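Stecker einführen lernen mit Residual-Korrektur: eine Anleitung zum Nachmachen

26. Dez. 2021
Von Bronisława Urbańczyk

Wer schon einmal versucht hat, einem Roboterarm das Einstecken eines Netzwerkkabels beizubringen, der weiß, wie viel Geduld dafür nötig ist. Ich habe im August damit angefangen, zwischen zwei anderen Projekten und mit viel Kaffee, und weil mich seitdem immer wieder Leute nach den Einzelheiten gefragt haben, schreibe ich sie nun endlich einmal der Reihe nach auf. Nehmt euch ruhig einen Nachmittag Zeit dafür, und lasst euch von den ersten Fehlversuchen bitte nicht die Laune verderben!

Die Grundidee ist schnell erzählt. Ein klassischer Positionsregler fährt den Stecker grob vor die Buchse, und eine kleine gelernte Korrektur, das Residual, verschiebt die Sollposition in jedem Regelschritt um ein kleines Stückchen. Der Regler kann also schon ziemlich viel, das Netz muss nur noch den Rest lernen - und dieser Rest ist bei einem RJ45-Stecker eben der interessante Teil, nämlich seitlicher Versatz, Verkippung und der Moment, in dem die Vorderkante an der Buchse hängen bleibt.

Was ihr braucht

Einen Arm mit Parallelgreifer, eine Kamera am Handgelenk, einen Kraft-Momenten-Sensor und eine Buchse, die so fest montiert ist, dass sie auch einen kräftigen Rempler übersteht. Dazu ein paar Patchkabel, die ihr nicht mehr dringend benötigt. Unsere Software heißt Vlachou und ist im Grunde eine Sammlung von Skripten. Mit jeder anderen Umgebung, in der ihr Sollpositionen schnell genug nachführen könnt, geht es aber genauso.

Schritt 1: Den Griff festlegen

Greift den Stecker von Hand geführt und speichert die Fingeröffnung. Die Finger sollten an der Tülle anliegen, sodass der durchsichtige Kopf frei nach vorn steht. Gezahnte Innenflächen haben sich bei uns bewährt, glatte haben den Stecker beim ersten Kontakt gern verdreht. Prüft danach, ob ihr den Kopf im Kamerabild vollständig erkennt, und zwar bei geschlossenem Greifer, denn offen sieht alles immer viel besser aus.

Schritt 2: Vorführungen aufnehmen

Führt den Arm von verschiedenen Startpunkten zur Buchse und nehmt Bild, Pose und Kräfte mit demselben Zeitstempel auf. Ich hatte am Ende 381 Vorführungen, und ja, das war ein wenig übertrieben, aber ich wollte später auch mit kleineren Teilmengen vergleichen können. Streut die Startpunkte großzügig und baut absichtlich Fehlgriffe ein, bei denen der Stecker leicht schief sitzt. Solche Aufnahmen fühlen sich beim Sammeln wie verschwendete Zeit an, und gerade sie haben uns später sehr geholfen.

Schritt 3: Das Residual trainieren

Schneidet aus dem Bild den Bereich vor den Fingerspitzen aus, hängt die letzten 14 Kraftmesswerte an und lasst das Netz die Differenz zwischen Reglervorgabe und vorgeführter Pose vorhersagen. Begrenzt den Ausgang auf 2 Millimeter je Achse. Diese Grenze habe ich anfangs weggelassen, und der Arm ist dann mit bewundernswerter Entschlossenheit neben die Buchse gefahren. Haltet außerdem ein paar komplette Aufnahmetage zurück und testet nur auf diesen, sonst freut ihr euch über Werte, die am nächsten Morgen nicht mehr stimmen.

Schritt 4: Am Arm ausprobieren

Beginnt langsam und mit niedriger Kraftgrenze. Lasst zuerst nur den Regler laufen, damit ihr einen Vergleichswert habt, und schaltet dann das Residual dazu, bei identischen Startpunkten. Von der Handgelenkkamera aus blickt man über die weißen Finger hinweg auf den klaren Steckerkopf, und genau diesen Blick bekommt auch das Netz.
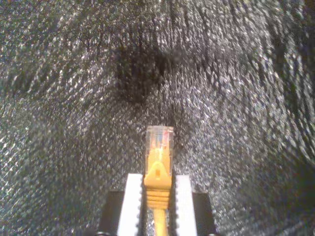
Bogumił Sadowski schrieb mir nach dem Lesen der ersten Fassung, er würde die Kraftwerte vor dem Training unbedingt filtern, weil bei ihm das Kabelgewicht je nach Armstellung als scheinbarer Kontakt auftauchte und das Residual darauf brav reagierte.

Das kann ich gut nachvollziehen, lieber Bogumił! Bei uns reicht es bisher, den Sensor kurz vor der Annäherung zu nullen und das Kabel locker zu führen, aber bei steiferen Kabeln würde ich deinem Rat folgen. Ein einfacher Tiefpass genügt für den Anfang, nur bitte beim Training und beim Ausführen denselben verwenden.

Falls es bei euch noch hakt, schaut euch zuerst die Zeitstempel an. Ein Versatz zwischen Bild und Pose hat mich 23 Trainingsläufe gekostet, bevor ich ihn bemerkt habe. Danach kommt die Handgelenkkalibrierung an die Reihe, und erst ganz zum Schluss würde ich an der Netzgröße drehen. Die Auswertung mit den kleineren Teilmengen reiche ich nach, sobald Umesh Prajapati und ich mit den Wiederholungen durch sind.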